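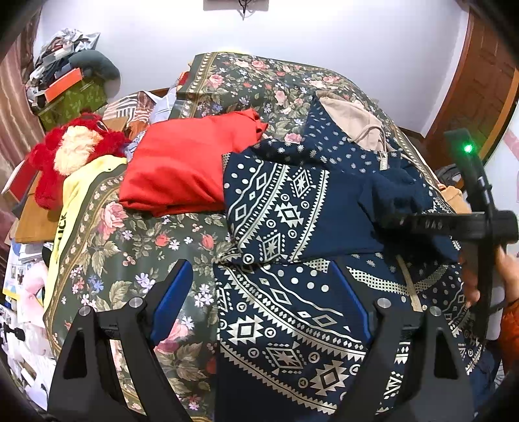
Fold the sleeves in first and the hood last, Moushumi says, and never the other way around or you'll be fighting a lump all winter. She called while I was in the middle of it and I put her on speaker, so half my folding this afternoon was done under instruction. Her other rule is that a hoodie should never, ever go on a hanger. It pulls the shoulders into little horns. I have owned hoodies with little horns for years and thought that was just how they aged!

So, November, and the big changeover. I love this day. I love it more than I should. The summer stuff goes into the long bag, the warm stuff comes out and gets spread all over the green flowered cloth, and for a couple of hours I get to say hello to everything again. I'd forgotten how much I like the navy one with the diamonds and the zigzag teeth marching across it. The stars tucked inside the diamonds! The snowflakes on the hood, and then you open it up and the lining is that soft pinky beige, like the inside of a shell. I folded one sleeve across the front and the pattern sat on top of the pattern and I stood there grinning at it like a fool.

I did try the sleeves-first method, and Moushumi is right. It makes a proper rectangle. My old way was to fold the whole thing in half lengthwise and hope, and the drawstring always ended up trailing out of the pile and getting caught in the drawer. Now I lay the cord down inside before the hood comes over. Jonalyn ties hers in a bow, which looks sweet, but I know I'd pull it into a knot by the second wearing.

Still to decide:
The gray cardigan with the bad elbow. Mend or give up? Leaning mend, I have the wool.
The scarf from Gayan. Itchy, but the color is so good.
Two pairs of thermal leggings that I swear are the same pair bought twice.

The drawer problem is the real problem. It holds 7 thick things if I stack them flat and 10 if I stand them up on their edges like books, which I tested with great seriousness before tea. Standing up wins. I can see every one of them at once, and pulling one out doesn't bring the rest down with it. The very chunky ones will have to go on the shelf in the closet — they slump if you stand them up, poor things.

Tanvir came in around four wanting to know if there was anywhere left to sit. There was not. He took his tea to the kitchen and came back later with toast for me, and I ate it standing up, well away from the navy.

Must remember to get cedar blocks before the long bag goes up top. And ask Moushumi what she does about turtlenecks, she's bound to have a system. Wearing the diamonds tomorrow if it's cold enough. Wearing them anyway, probably.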